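Home | Reviews | Episode Guides | About | Contact

The Wirkville Files, Second Series: A Considered Response

Posted 9 May 2022

Readers of this blog will recall that my review of the first series of The Wirkville Files was favorable, with reservations. The program had a strong lead performance, a credible setting, and a mystery that was resolved two episodes before the writers were prepared to stop. I recommended it on balance. A number of correspondents wrote to tell me that I had been too generous, and one wrote to tell me that I had been paid. I was not paid.

The second series concluded at the end of April, and I have now viewed it twice in full. The delay in publishing this review is regretted. It was my intention to post after the finale, but the finale raised questions that required a return to the opening episode, and the opening episode required a return to nearly everything else.

For those who have not followed the program, a brief summary may be of use. Inspector Tumach is a records officer in a small northern police department who is transferred, against her wishes, to active investigations. She is not a natural detective. She dislikes interviews, drives badly, and has a habit of leaving rooms before other people have finished speaking. Her gift is for paper. In the first series she solved a disappearance by reading 130 pages of water bills, and the sequence in which she did so remains the best thing the program has produced.

The second series moves the action to the port town of Elstead, where a shipping clerk has been found dead in a locked customs office. Tumach is sent to assist the local team and is plainly unwelcome. Her opposite number, Sergeant Woo, has closed the case as an accident and does not wish to see it opened again. The first two episodes are devoted almost entirely to the working relationship between these characters, and they are excellent. There is a long conversation in a parked car, in the second episode, that consists of little more than two tired people disagreeing about the meaning of a signature. It runs for eleven minutes without music. I cannot recall another network drama in recent years that would have permitted it.

The writing in these early episodes shows a confidence that was absent before. The first series explained itself constantly. Characters would discover a fact and then repeat it to a colleague, who would repeat it to a superior. The present series trusts the viewer to retain a name from one week to the next. When the number 1182 appears on a shipping manifest in the opening episode, no attention is drawn to it, and the same number on a locker door in the fourth episode is left for the viewer to notice. I did not notice it on first viewing. I was pleased to be corrected by a reader.

It must also be said that the production has improved. The first series was shot largely in what appeared to be one corridor. Elstead has been given a harbor, a market, a ferry office, and a quite convincing cathedral, and the directors make use of all of them. The customs office itself is a fine piece of design, cramped and brown and full of drawers that Tumach opens one after another in the third episode while the plot waits patiently for her.

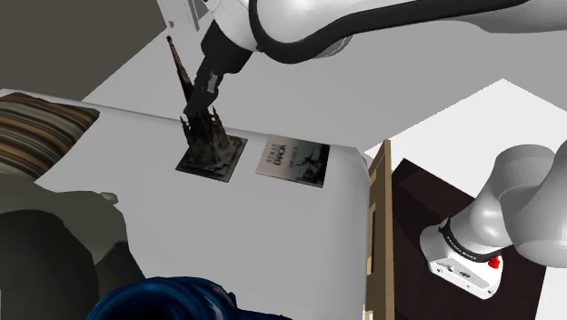 The difficulties begin with the fifth episode. Up to this point the investigation has proceeded from document to document, each leading sensibly to the next. The fifth episode introduces a conspiracy. It is a large one, involving the harbor authority, a bank, and a retired minister, and it arrives without preparation. Woo, who has been the most carefully drawn character in the series, is required to become a suspect for the length of a single episode and then to be cleared by a witness who has never been mentioned before and is not mentioned again.

I have no objection to conspiracies in detective drama. They are a legitimate part of the form. My objection is that this program had established a different scale for itself, and had done so with some care. A dead clerk and a doubtful signature were sufficient. When the retired minister delivers his speech at the ferry office, one becomes aware of a writing staff that has been asked by someone to raise the stakes, and has complied.

There is a chase in the sixth episode. Tumach, who as noted drives badly, drives very well throughout it.

These faults would be more serious if the central performance were less secure. Tumach remains a remarkable creation. She is permitted to be rude without being punished for it and intelligent without being celebrated for it. Her scenes with her father, which many viewers found slow in the first series, have been reduced in number and are stronger for it. The telephone call at the close of the sixth episode, in which neither of them refers to the reason for the call, is as good as the parked car.

I turn now to the finale, and readers who wish to avoid its contents should leave the page at this point.

The solution is that the clerk locked the office from the inside in order to finish copying the manifests, and died there of natural causes before the copies could be sent. Woo was correct, in other words, that no murder had taken place, and Tumach was correct that the case should not have been closed. I consider this an admirable ending. It honors both characters and it returns the program to the subject it handles best, namely the things people write down and the reasons they do so. It also makes a considerable nonsense of the fifth and sixth episodes, in which several people behave as though they had committed a murder. On second viewing I attempted to account for the conduct of the harbor master and was unable to.

My correspondent Sekar Subramaniam, whose views on television I have quoted here before, takes a harder line. He writes that the finale runs 55 minutes and that every one of them would have been better placed directly after the fourth episode, with the intervening material removed. "It would be a five-part series," he adds, "and it would be the best of the year." I have some sympathy with this position. I would be sorry, however, to lose the telephone call, and I would be sorry to lose the short scene in which Woo returns the stapler.

There remains the matter of the final shot. Several readers have asked whether the envelope on Tumach's desk is the same envelope that was delivered to the clerk in the first episode. I have compared the two as closely as my equipment allows. The handwriting is similar. The stamp is not the same, and the envelope in the finale has been addressed to the old station, which she had left by then. Whether this is a clue or an error by the property department I am not in a position to determine. A third series has not been announced, and it would be unwise to build a theory on a stamp.

The recommendation therefore stands as it did for the first series, and somewhat more warmly. Viewers with limited time are advised to watch episodes one through four without interruption, to treat the fifth and sixth as optional apart from the last few minutes of the latter, and to give the finale their full attention. Those who watched on first broadcast may find that a second viewing repays the effort, particularly in the customs office scenes.

Comments are open. I would ask that those discussing the finale mark their remarks accordingly, as was not always done last time. Corrections on points of fact are welcome and will be added to the text — I am especially interested in hearing from anyone who can explain the harbor master.

Recent Posts

The Wirkville Files, First Series: A Review
On the Decline of the Two-Part Episode
Five Detectives Who Should Not Be Allowed to Drive
Reader Letters: April
Opening Title Sequences and When to Skip Them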